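Fivport - Lista de verificação de bancadas, sala 47
Responsável: Jaqueline Villaseñor
Período: abril

1. Fixação ao piso: conforme.
2. Nivelamento: conforme. Calço do pé traseiro substituído.
3. Tomadas e aterramento: não conforme - tampa solta no circuito 63. Chamado aberto com a Pacheco. 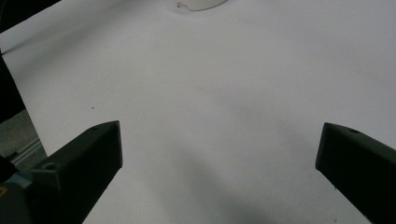
Item 4 - tampo branco, superfície lisa e fosca.

4. Tampo: conforme. Manter a limpeza com pano macio, sem abrasivos.
5. Carga máxima: etiqueta de 125 kg ilegível. Reimprimir.
6. Extintor: acesso livre. Lacre a conferir na próxima ronda.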